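Jivosside : l'atelier réparation rouvre, il y a déjà du monde sur la liste

19/03/2022 – Vie locale

Réouverture ce matin de l'atelier réparation de Jivosside, dans l'ancienne mercerie de la rue basse. Fermé depuis l'automne pour travaux d'électricité. Porte ouverte à 9 h, café offert, file jusqu'au trottoir.

Petit électroménager surtout. Grille-pain, bouilloires, aspirateurs, micro-ondes.
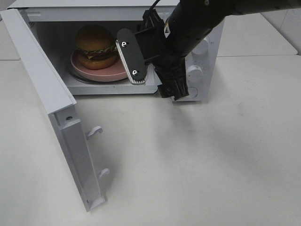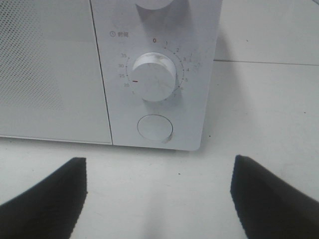
Micro-ondes blanc, porte ouverte ou vu de près côté boutons. 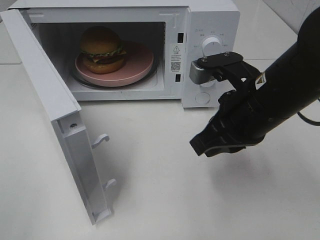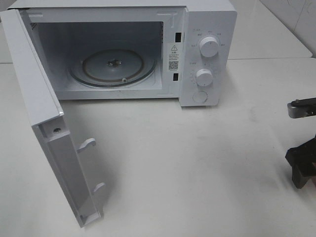

Le principe ne change pas. On vient avec son appareil, on reste à côté pendant la réparation, on tient le tournevis si on veut. Pas de dépôt, pas de « je repasse jeudi ». Adhésion à 18 euros l'année, pièces en plus, à prix coûtant. Chômeurs et étudiants : gratuit, sur justificatif.

Hường Đỗ, qui coordonne les séances, annonce 751 appareils passés sur les établis l'an dernier. Tous n'ont pas été sauvés, loin de là. « Les plaques à induction on ne touche plus, trop de cartes électroniques introuvables. Et les micro-ondes, on ne démonte jamais le capot. Condensateur haute tension, même débranché c'est dangereux. On regarde la prise, le cordon, le plateau qui tourne mal, et c'est tout. » Pour le reste, direction un professionnel ou la déchetterie.

Côté pièces, accord signé avec le grossiste Plotton, qui cède ses fins de série. Joints, courroies, charbons de moteur. Climex, le chauffagiste de la zone Pennington, prête de son coté un local de stockage. Il était temps, les cartons débordaient dans les toilettes.

Nouveauté de la saison, un coin couture tenu par Alper Bayram, ancien tapissier. Ourlets, fermetures éclair, assises de chaises. Deux machines pour l'instant, une troisième serait la bienvenue. Si vous en avez une qui dort au grenier, l'apporter un jour de séance, avec la pédale svp.

La mairie a voté une subvention, montant pas encore communiqué. L'opposition demandait que l'atelier ouvre aussi en soirée, refusé pour cette année. Question de chauffage, paraît-il. À suivre au conseil d'avril.

Prochaines séances les samedis matin, de 9 h à 12 h 30, sauf vacances scolaires. Inscription conseillée pour les gros apareils, 23 places par séance, pas une de plus. Parking de la salle des fêtes, 50 mètres plus bas. Celui de la poste reste fermé, travaux.

Renseignements sur place ou à l'accueil de la mairie.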